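Teaching a dryer-loading task by hand: has anyone gotten past the demo stage?

drumroll_dan
Our shop is looking at a laundry setup from Drultura. The pitch is that staff drive the arm by remote for a while, it learns from those runs, and then it loads dryers by itself. The sales guy says 1,000 demonstrations is plenty. I've been fixing commercial dryers long enough to doubt anything with a round number in it. Has anybody here done the driving part?

pilar_k
I did it for a month in April. 1,000 is fine if you only want it to load one dryer from one basket in one spot. Move the basket and you're back to driving. My first 5 runs were garbage and they still went into the pile, so ask who throws out the bad ones.

drumroll_dan
Thanks. The basket thing is what bugs me. Our baskets end up wherever somebody drops them.

Isauro Camacho
I run sessions like this. Picture of the kind of thing we teach on, so we're all talking about the same job. 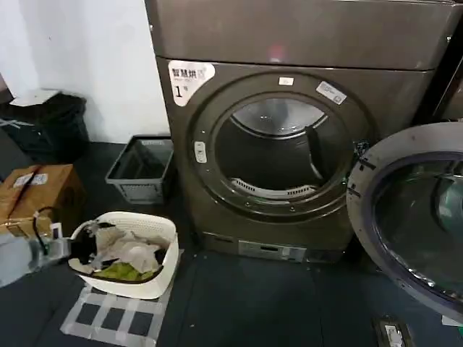
Unit 1, basket on the floor on the tape grid, neighbor's door open.

Start with the basket. Black clothes hanging over the rim, tan in the middle, a lime green piece near the front. Grabbing the green one is easy. Getting one black garment out of a bunch of black garments is where people driving by remote slow way down, and whatever hesitation they have goes straight into the data.

lintfilter
So the tape is there to show the robot where the basket goes? That's my whole problem with this stuff. You tape up the floor, you get a nice success rate, and then you sell it to Dan, who has no tape.

Isauro Camacho
Tape lets you move the basket on purpose and write down where it was. We shift it every 9 runs. If you leave it in one cell the whole time then yeah, you deserve what you get.

lintfilter
Fine, but it's still on the grid. Did you ever test off it?

Isauro Camacho
Some. It did worse. I'm not going to pretend otherwise.

pilar_k
That's more than Drultura told me. Their slides had one shirt, folded, on a table.

wrench_and_rye
Disagree with the remote part altogether. Put your hands on the arm and move it yourself. You can feel when a sleeve is snagged on the door ring. With a controller you're guessing off a screen, and then the robot learns your guesses.

pilar_k
Tried both. When you hold the arm your own body ends up in the camera view, and that dryer opening is low. My knees gave out before the data did. Remote for me.

wrench_and_rye
Get a stool.

drumroll_dan
Can we go back to money for a second? Somebody has to sit there and drive. That's a person I'm paying to load dryers slowly.

lintfilter
Bingo.

Isauro Camacho
Ask Drultura for the off-grid number, with dark clothes, on a dryer they didn't train on. If they only have a video, pass.

drumroll_dan
Sent them that word for word. They want to schedule a call. I'll post if I get an actual number out of it.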